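# Geldale thermal paste, 2 g tube 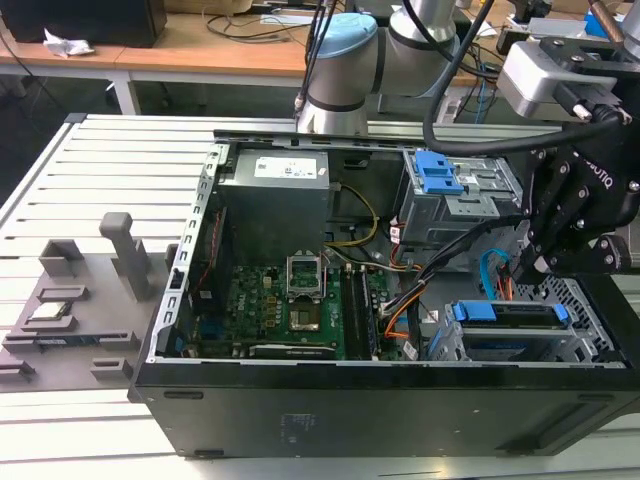

**Adesuwa Ugwu**, product reviewer

The box promises "years of cool running". I'd take that with a pinch of salt - paste is paste, and the maker gives no test results to back it up. It does spread easily and the cap stays on, more than I can say for the Emeck. No spreader in the box.

At 200 a tube in the Lasora sale it's fair value. At the full 1378 I'd buy something else.

Stock code: 127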